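**FOR IMMEDIATE RELEASE**

February 2022

# Dastside Publishes First Chore Report, Advises Households to Keep Their Sponges

*Simulated kitchen trials find robots can manage some of the dishes, some of the time, at a pace that favors people with no dinner plans*

Dastside, an independent testing outfit that checks what household machines can do against what their makers say they can do, today released its first Chore Report. The question behind it was simple: can a robot arm do the kitchen jobs people hate? The answer runs to 134 pages. The short form is "not yet, but it's getting less embarrassing."

The report covers 29 everyday chores, all set in computer-rendered kitchens. They include putting a cup on a shelf, moving a bowl to the sink, turning a toaster oven knob and setting a plant somewhere else on the counter without redecorating the floor. Each chore was attempted many times by two control programs, Odar and Cuevas, for a total of 900 scored attempts. A chore counted as done only if the object ended up where it was supposed to be, upright, with everything near it left alone.

That last rule did a lot of damage. Under a looser standard, where knocking over the soap is treated as a matter of taste, both programs would have looked a good deal better. Dastside considered the looser standard for one afternoon in August and decided that anybody who has shared a kitchen would object.

## What the machines can do

Picking up one rigid thing from a clear stretch of counter is close to solved. Mugs went well, particularly when the handle faced the gripper. Small bowls went nearly as well. Odar was the steadier of the two programs and the slower one, approaching each mug like a person who has been told it was a wedding present. Cuevas was quick, confident and wrong more often.

Doors were better than expected. Cabinet handles of the long vertical kind gave both programs something to hook onto, and most pulls ended with an open cabinet.

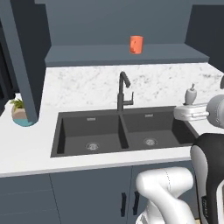
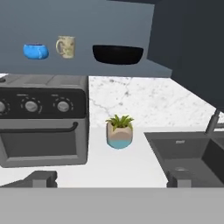
*The simulated kitchen, with the robot's gripper at the counter. The toaster oven is in the second view. Renderings: Dastside.*

## What they can't

Sinks remain a problem. A basin is a hole with walls, and an arm that has to reach down into one, over a rim and past a faucet, has plenty of chances to meet something hard on the way. A double sink adds the matter of which side was meant. Both programs regularly chose the other one.

Wide, shallow bowls also caused grief. The fingers could close on a rim easily enough, but keeping the bowl level during the trip was another story, and the report contains a full chapter on tilt. Round knobs were turned too far or not far enough. Told to set a toaster oven dial to the middle of its range, Cuevas showed a strong preference for the maximum.

Then there is time. The slowest successful attempt in the report took 831 seconds and consisted of moving one mug from the counter to a shelf. Under Dastside's rules it was a pass. The mug was upright and everything near it had been left alone, possibly for longer than anything in a kitchen has ever been left alone before.

## What was not tested

The trials involved no real water, grease, melted cheese or toddlers. Simulation makes it possible to run the same chore again and again without buying replacement bowls, but it is a tidy place, and Dastside makes no claim that a score earned there will carry over to a real counter. Readers who work on a shop floor should be equally careful. Loading parts into a bin was left out of this edition and is planned for the next one, along with wiping, folding and anything involving a lid.

No robot was ranked "ready" in any chore category. The report uses four grades, and the highest one awarded was "useful with someone watching," which the authors admit also describes most houseguests.

## Availability

The Chore Report can be downloaded free of charge from the Dastside website. The scoring sheets and the full list of chores are included, so that developers who disagree with their results can disagree in detail. The kitchen layouts are being released separately under the name Grudholm, with instructions for running the same trials at home on a reasonably patient computer.

Developers who want their control programs included in the next edition may apply through the website. There is no fee. Entrants receive their own scores before publication and may submit a written reply of up to one page, to be printed in full. Demonstration videos will not be accepted as evidence, however good the music.

**About Dastside**

Dastside tests household and light workplace automation and publishes what it finds. It sells no robots and accepts no advertising from companies that do.

**Press contact:** Dastside Press Office, through the contact form on the Dastside website. Messages are answered by a person, usually the same day.

\###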